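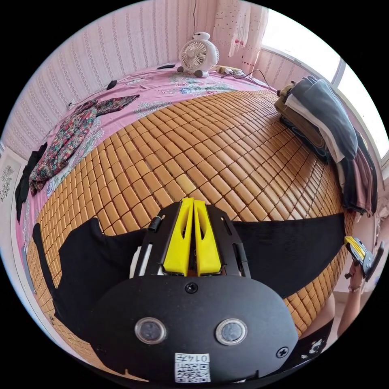
Tastodby is a method for teaching robots to handle clothing and other soft objects from recordings made in people's homes. It was developed at the Enholm robotics laboratory by a group led by Fung-ping Fang and first described in a technical report dated 2022-11-13. The recordings are made without a robot. A person carries out a chore with a gripper in each hand, and a wide-angle camera on each gripper records what its fingers are doing. A policy trained on the recordings is later run on a two-armed robot fitted with the same fingers.

Background

Earlier work on cloth handling at Enholm relied on teleoperation, in which an operator steers robot arms from a distance. The results were good on the laboratory table and poor anywhere else. Fang's report puts this down to the training data, which showed one table, one set of lights and a small number of towels. Moving the robot from home to home was considered and dropped on grounds of cost.

Hand-held grippers had already been used by other groups for short tasks such as moving cups or opening drawers. Cloth was thought to be harder for two reasons. A garment has no fixed shape, so the policy can't rely on finding a sleeve or collar in a known place. Most folding also needs two hands that move in step, and the recordings from the two hands have to agree on when and where each movement happened.

Recording

Participants record in their own homes and on whatever surface they normally use. Beds are the most common, followed by tables, sofas and floors. The instructions run to a single page and ask participants to leave the surroundings as they are. Sheets, mats, cables, fans and clothes waiting their turn all stay in place. The report argues that a robot working in a bedroom will meet these things anyway, and that a policy trained without them tends to treat any pattern on the bedding as part of the garment.

Each episode covers one garment, from the first grasp to the point where the participant lets go of it. Episodes in which a garment is dropped and picked up again are kept. Those in which the participant puts a gripper down and uses bare fingers are removed.

The published set contains 2971 episodes. Of these, 479 show long-sleeved garments, which the authors treat as a separate group because they fail more often than anything else.

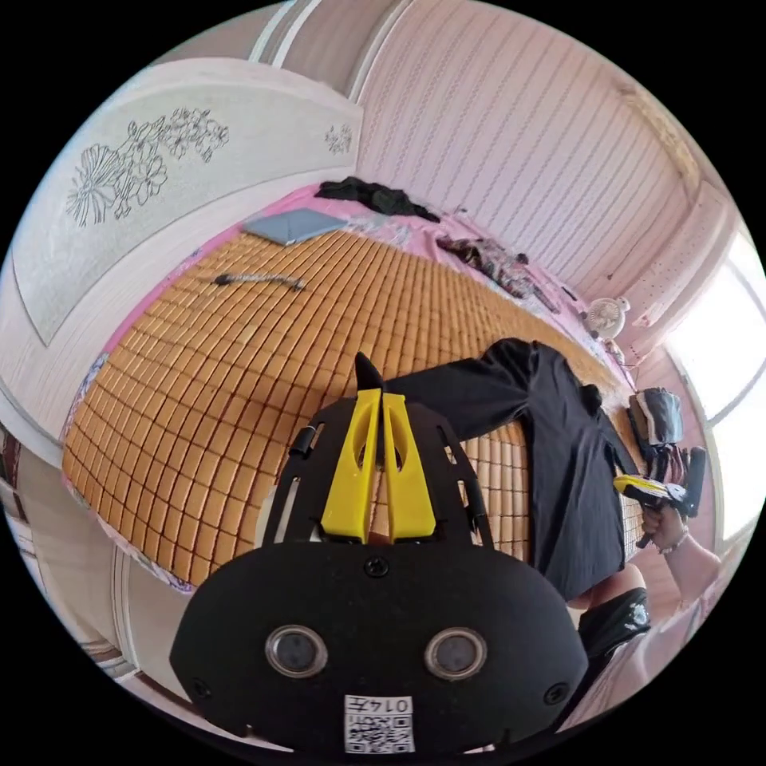

According to Dhillon, in a response circulated with the report, the sleeves are where the method should be judged, and a single score for all garments hides how uneven it is. Dhillon also questioned whether people fold with grippers the way they fold with their hands, and suggested that some of the motions learned were habits picked up during recording. Fang accepted the first point, and the revised report lists results by garment type. On the second, the authors replied that the robot has gripper fingers too, so motions suited to those fingers are the ones it needs.

Processing

The path of each gripper is worked out from its own video together with readings from a motion sensor. Patterned surfaces help at this stage. Plain white sheets give the software little to follow, and episodes recorded on them are rejected more often – a known gap in the data.

The two recordings are then lined up in time. Whenever one gripper appears in the other's view, its position in the image is used as a check on the computed distance between the hands. Episodes with a large mismatch are thrown out. The wide view matters here, as a narrow lens would lose sight of the other hand for most of a fold.

Finger opening is read from the video as well. The fingers are a bright color to make this easier.

Training and results

The policy takes the two most recent images from each camera and predicts a short run of movements for both arms. It is given no map of the room and no model of the garment. Training on the full set was compared with training on a smaller set recorded in the laboratory alone, with the same number of episodes per garment type where this was possible.

Testing took place in October, in homes that had not contributed recordings, and consisted of 300 trials. The policy trained on home recordings did better on every garment type. The difference was smallest for towels and largest for shirts. Long sleeves remained the weakest case. A typical failure was for the robot to grasp a sleeve together with a fold of the bedding under it, then lift both.

A second kind of failure came from stacks. When folded clothes lay close to the garment being worked on, the robot sometimes reached for the top of the stack. Adding episodes recorded beside stacks reduced this but did not remove it.

Limitations

The method records what the hands see and where they go, but no forces. Thin fabric that slides between the fingers looks much the same on video as fabric that is firmly held. The authors also note that the test homes were all in the same city as the laboratory, and that most participants were right-handed.

Later use

Orkton, a software package for lining up recordings from several hand-held devices, grew out of the processing code and is maintained separately. It has since been used for tasks with no cloth in them, among them packing bags and setting tables. The folding policy itself was not developed further at Enholm after the revised report, although the recordings remain available to other laboratories on request.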